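Juvham cushions come back this October, and I wrote the announcement myself

FOR RELEASE IN OCTOBER

Hi everyone, Bok-nam Ji here from Hunance. Our Juvham floor cushions are coming back, and I'm so happy I can hardly sit still (which is a bad look for someone who sells seating).

If you missed them the first time, we made 200 and they were gone before I'd put one aside for my own mother. She has mentioned this. So for the new run we're making 1,000, and yes, she gets the first one off the table.

The shape stays the same, a rectangle with rounded corners. I tried square corners for a while and kept going back. The pattern everybody writes to me about is staying too – leaves, vines and small flowers in a darker tan over pale gold-beige. I like it best against a dark floor, where the gold really gets to show off.
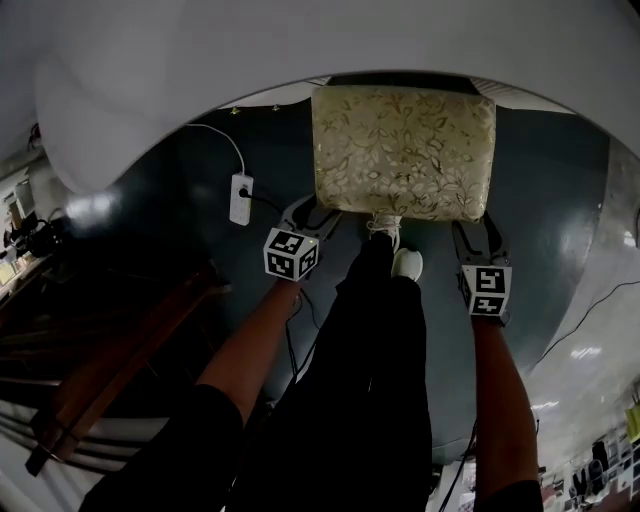
What's new this time

We've added two plain colors, Dobre and Galetti, for people who love the shape but already have plenty of flowers at home. Dobre is a deep brown and Galetti is a soft brick red. I went through 163 fabric swatches to land on those two, and my kitchen table still hasn't recovered.

The covers now come off with a zipper along the back edge, so you can wash them on cold and hang them up to dry. That was the number one request in your letters, all 103 of them, and I read every single one (some of you have very strong feelings about zippers!).

Where to find them

All three covers will be in the Hunance shop and on our website starting in October. If you bought from the first run, you can order just a new cover and it'll fit the cushion you have.

Stores and writers who'd like a sample can reach me through the contact page. Please say which cover you want – I'll pick the floral if you leave it up to me.

Bok-nam Ji
Hunance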